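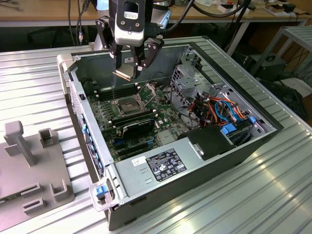 Rasha Issa asked after the dry run why the planner needs to know about the socket lever at all, if the cell never moves it. Start with her question. It covers most of the talk.

Talks > Manipulation > Speaker notes
3 min read

Slide 2. The lever is in the collision model because it stands up when the socket is open. Trarkus loads the case as a static mesh, then adds lever, frame and cables as separate bodies. Cables are padded boxes. Say that the padding is crude.

Slide 3. Planning times. Median 157 ms with the case mesh simplified, 530 ms with the full mesh. Same start and goal poses. Do not read out the table.

Slide 4. Perception. Bare metal and glare cost us depth points. We fit the socket outline in the color image and take height from the board plane. Mention that Jérémie Ferrand wrote the plane fit. Pause for questions on calibration.

Slide 5. Control. Position control down to the approach pose, then a force limit on the vertical axis. Below the approach pose the planner is not called again. If the limit trips, the controller retracts along the path it came in on.

Slide 6. Logs. Of the August runs, 63 ended in a retract. In 28 of those the board plane was wrong. Remaining causes are unsorted. Emiliano Mansilla has the replay tool, ask him to bring the laptop.

Backup slide: message rates between Trarkus and the arm driver. Skip if past the half hour.

This site uses cookies to remember your settings. Accept | Manage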